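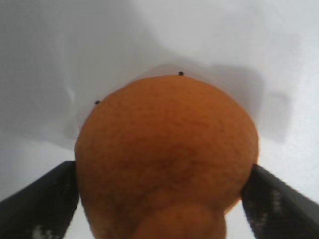 How to plan a shift around a fruit-picking arm

Suppliers like Zaltesero will tell you the arm frees your packers for better work. Ask which work, and get it in writing before July.

1. Time your packers first. At Ashby we did 900 oranges an hour by hand on one bench. The arm managed around 300.

2. Decide who clears faults. It will be a packer, so put it in the job description and pay for it.

3. Keep two people on the bench for the first month – the sales plan said none.

4. Check the fruit after the grip, a tray at a time. Soft ones go back to hand packing.

5. Log every stop in Plusent, including the short ones. Short stops are where the promised savings go.

6. Show the log to the whole shift before anyone's hours are changed.

If the figures still look good after that, go ahead. Ours didn't, and the second arm is on hold.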